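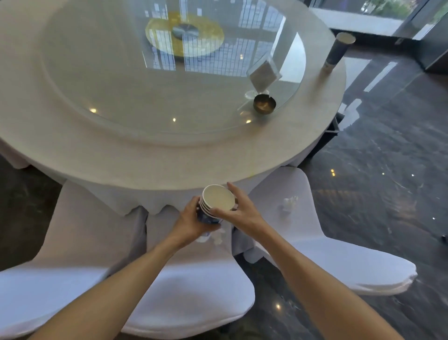

Banquet staff wanted for the Ulia table-setting kit trial

Hi! I run the tryouts for Ulia, the table-setting robot kit we make at Putach, and I'm looking for people who have set up banquet rooms for a living. The kit has to learn round tables, paper cups and glass turntables from folks who do it well, so I'd love to have you.

What you'd do: put on our light headset, dress tables your usual way (cups, card holders, ashtrays, all of it), then watch Ulia take a turn and tell me what bugs you. Be blunt, please!

Shifts are 3 hours and you can pick up as many as you like in October. I have 48 spots at the Landel hall. The full run pays $1,748, and lunch is on us.

No tech background needed. Write to the Putach trials desk with "Ulia" in the subject line and tell me where you've worked.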